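Kastetti Gripper Kit, Trial Checklist With My Comments
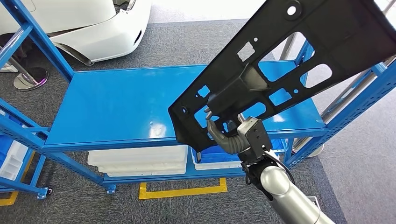 Kastetti finger hooked through a cutout in the black panel, blue cart behind.

Filled in during our June trial of the kit, on the Didance arm. My comments are after each line, sorry for the rambling!

1. Flange bolts tight, no gap at the wrist: OK
Checked before power-up and again at lunch. Paint-mark the heads, please, I hate guessing.

2. Wrist cable clear of the joints: OK
It's nice and short. I'd still like a second clip on it.

3. Finger joints free of grit and cracks: OK, WITH NOTE
I ran a cloth through the ridges and got a little black dust. Kravets (they sell us the kit) says wipe daily. Their manual says weekly. Somebody pick one!

4. Grip holds with air off: OK
Held for 2 minutes, no creep that I could measure. I was pretty happy with this one.

5. Part edges unmarked after release: FAIL
Two panels came back with a faint crease at the ribbed boss. I dropped the grip setting from 1000 to 228 and the next batch looked fine, but I'm leaving it as a fail until we've run a full shift that way.

6. Cart wheels locked, cart inside the floor tape: OK
Kick the brakes, don't just look at them.

7. Top shelf clear before the arm swings over: OK
Coffee cups count, folks.

8. E-stop reachable from the cart side: NOT DONE
The Prarkedent button box hasn't shown up yet. We're using the one on the controller, and it's a longer walk than I like (almost the whole length of the cell).

Would I buy it? Probably, if 5 clears up. Recheck 3, 5 and 8 before sign-off.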